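November, Vormittag. Laborbuch Zweiarm-Tischsystem, Bewertung des Wunon-Bausatzes

Stand: Leihgerät vom Vertrieb Testano, Angebot liegt vor, Entscheidung über den Kauf bis Monatsende. Vergleichsangebot von Srisuk (nur die Arme, kein Rahmen, keine Software) ist angefordert, aber noch nicht eingegangen. Das Culdale-Paket fällt weg: Lieferzeit zu lang, und die Ersatzteilliste nennt keine einzelnen Getriebe.

**Mechanik**

Rahmen vor Beginn nachgezogen, zwei Schrauben am linken Armfuß hatten Spiel. Das Handbuch nennt kein Drehmoment, beim Vertrieb erfragen. Danach Nullfahrt beider Arme, dreimal wiederholt. Links sauber. Rechts bleibt Gelenk 2 beim Anfahren aus der gefalteten Lage kurz hängen und springt dann nach. Mit halber Beschleunigung tritt das nicht auf. Vermutlich Regelparameter, kein mechanischer Fehler, aber nicht geprüft.

Die Kabelführung ist der schwächste Punkt des Bausatzes. Die Leitungen liegen oben auf den Gliedern in losen Schlaufen, ohne Zugentlastung am Handgelenk. Bei gestrecktem Arm wird die Schlaufe am dritten Glied knapp. Für den Dauerbetrieb würde ich Klemmen drucken.

**Software**

Version aus dem Lieferpaket, nichts aktualisiert. Die Bahnplanung behandelt beide Arme als getrennte Geräte und prüft Kollisionen nur gegen den Tisch und den eigenen Fuß. Der andere Arm kommt im Modell nicht vor. Bei Annäherung der Greifer muss man also selbst einen Mindestabstand setzen, derzeit 35 mm zwischen den Gehäusen, für die gemeinsame Aufnahme per Skript aufgehoben. Das ist für uns vertretbar, für Kurse oder Praktika nicht.

Aufzeichnung der Gelenkwinkel läuft mit 60 Hz stabil. Im Protokoll der Nacht stehen 1.322 Zyklen ohne Abbruch, allerdings nur Leerfahrten ohne Teile. Der Vertrieb gibt mehr als 1.000 Zyklen bis zur ersten Nachkalibrierung an. Ob das mit Last gilt, steht nirgends.

**Versuch Schalen**

Aufgabe: runde Schalen mit Stäben auf der grünen Matte, beide Greifer gemeinsam an einer Schale. Interessant ist vor allem, wie sich die Greifer an durchscheinendem Material verhalten und ob sich beide Seiten so weit annähern lassen, dass man von einer gemeinsamen Aufnahme sprechen kann.
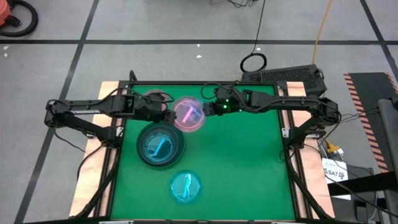 Reicht der Bausatz in der Grundausstattung für beidarmiges Greifen?

Für langsame Abläufe mit fest vorgegebenen Positionen reicht er, sobald man die Synchronisation selbst schreibt. Für alles, was auf Kontakt reagieren soll, fehlt eine Kraftmessung an den Backen; der Motorstrom allein ist zu grob. Wunon bietet dafür ein Zusatzmodul an, das im Angebot nicht enthalten ist.

Synchronisation derzeit über ein gemeinsames Startsignal und feste Wartezeiten. Unschön, aber nachvollziehbar. Eine Umstellung auf gemeinsame Zeitbasis lohnt erst nach der Kaufentscheidung.

Notizen zu den Backen: glatter Kunststoff, keine Auflage. Auf glattem Schalenrand zu wenig Reibung, deshalb Schließweg im Skript kleiner gewählt als nötig wäre. Mit Silikonstreifen gegenprüfen. Die Streifen dürfen nicht dicker sein als die Fase, sonst schließt der Greifer nicht mehr auf null.

**Service**

Anfrage zum Gelenk 2 vormittags gestellt, Antwort noch am selben Tag. Inhalt brauchbar: Parameterdatei und eine kurze Anleitung zum Einspielen. Noch nicht eingespielt, erst Sicherung der jetzigen Einstellungen ziehen. Offen ist die Frage, ob das Ändern der Regelparameter die Gewährleistung berührt. Schriftlich geben lassen.

Ersatzservos sind einzeln bestellbar. Greifer nur komplett, und das ist bei dem Preis ein Argument gegen den Kauf – bei uns gehen erfahrungsgemäß zuerst die Backen kaputt.

**Offen**

- Parameterdatei einspielen, Nullfahrt rechts wiederholen
- Nachtlauf mit Last statt Leerfahrt
- Silikonstreifen, zwei Dicken
- Preis Kraftmodul bei Testano anfragen
- Angebot Srisuk anmahnen
- Drehmoment Armfuß erfragen und ins Handbuch eintragen

Vorläufige Einschätzung: Mechanik ausreichend, Kabelführung nachzuarbeiten, Software nur als Basis brauchbar. Kauf ohne Kraftmodul würde ich nicht empfehlen. Nächster Eintrag nach dem Nachtlauf.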